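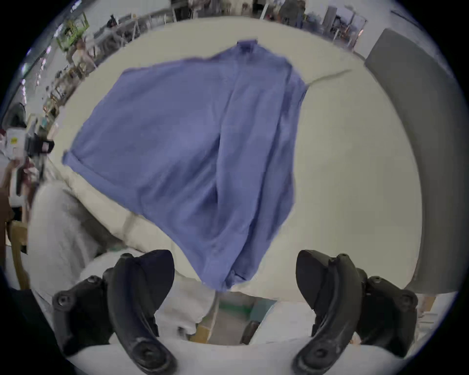 Slide 1 – camisa azul-lavanda, gola mais escura

Jejum e oração, fevereiro. Entrar logo no tema, sem piadas.

Jejum não é dieta. Isaías 58 – ler só os versículos 6 e 7, devagar. Pausa.
Depois Mateus 6: "quando jejuardes". Quando, não "se". Insistir nisto.

O meu primeiro jejum a sério, aos 18 anos. Durou até às duas da tarde, dor de cabeça, mau humor com toda a gente. Contar rapido.

Orar com fome: frases curtas, salmo 63. Quem toma medicação fala primeiro com o médico!!
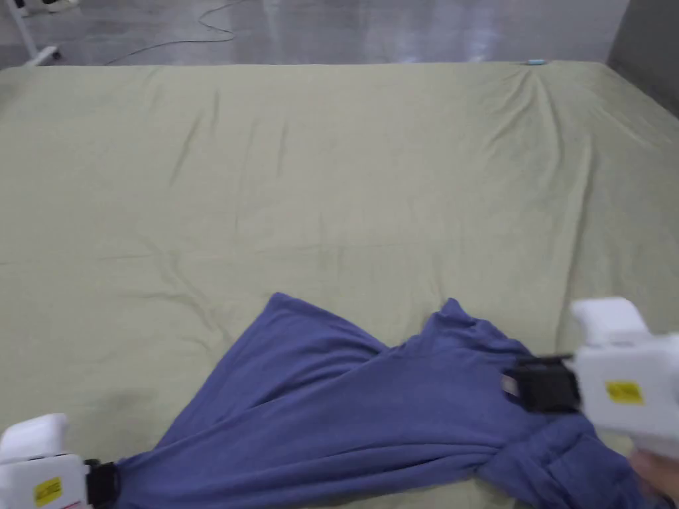 Adjoa Wumbei: e quem não pode mesmo jejuar de comida, fica de fora?

Responder: não. Telemóvel, queixas, compras. Esmola conta – o dinheiro do almoço vai para alguem. Voltar a Isaías, "repartir o pão".

Se sobrar tempo, perguntas. Acabar com o Pai-Nosso, de pé.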